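About Us

Home / About / What We Do

Bana tests robot arms for people who are about to buy them, or who already bought them and wish they had asked more questions. We don't build arms and we don't resell them. Manufacturers pay us nothing, and the few who used to send gift baskets have stopped.

Most of our work is sorting. It sounds like a child's job, and we use children's bricks for it: pick one from a pile, put it in the bin of its own color, repeat. A sales demo will do this nicely for five minutes. We run it for 3000 picks and write down every miss, and the report you get has the misses at the front.
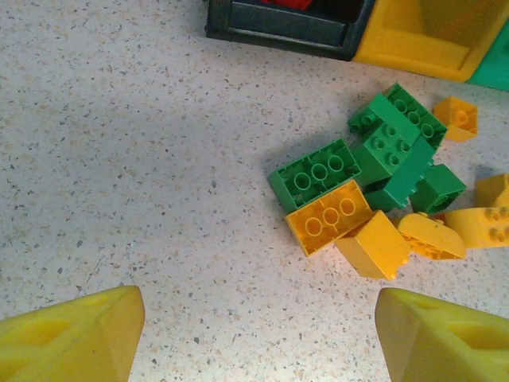 We get asked why we are so gloomy about a technology we work with every day. The short answer is Tarkia.

Tarkia was our first two-arm job, a sorting cell with a shared pile in the middle. The software was supplied by Comside and came with a feature described to us as collision-free planning. At pick 11 of an afternoon run, both arms went for the same part of the pile and the grippers met. A finger cracked, a wrist joint faulted, and the second arm kept pushing until one of our people hit the stop. The log for that run said "task complete."

No one was hurt. The guard door was shut, as it should be. But the planner had been working from an old position for one of the arms, and when the position data stopped arriving it carried on as if the arm had not moved. We had read the manual. We had also believed it, and that part was our fault.

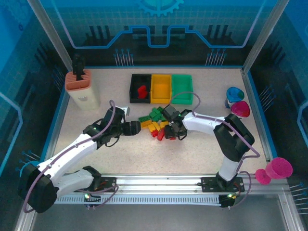

Page last changed: January

What we do differently now

Every two-arm job starts at low speed with a force limit we set ourselves. We pull the position feed out on purpose, mid-run, and see whether the arms stop. In our first round of this, 2 cells kept moving. Both vendors told us it could not happen in normal use. Cables come loose in normal use.

We also stopped accepting the robot's word for its own results. A gripper that closed and opened again has not necessarily moved anything, and a brick that left the pile has not necessarily reached the right bin. A person checks the bins against the log after each run. It is slow and we charge for it.

The stop button gets pressed 50 times before any customer parts go near the cell - from different speeds, with the arms apart and with them close together. If it fails once, the job stops there and you get a short report and a smaller bill.

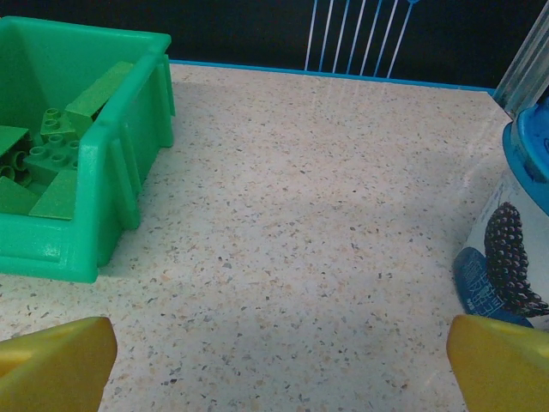 Who we work with

Mostly small plants and school workshops looking at their first or second arm. Ferreira, a packaging firm, has been with us the longest and still sends us each software update before letting it onto the floor. Two of those updates went back.

We do not certify anything. A Bana report is a record of what one machine did in our cell with our parts, and your own safety assessment still has to be done by someone qualified to do it. If a salesperson shows you our name on a brochure, ask for the full report, including the pages with the misses.

Contact us through the form. Please include the arm model, the software version and the last fault you had.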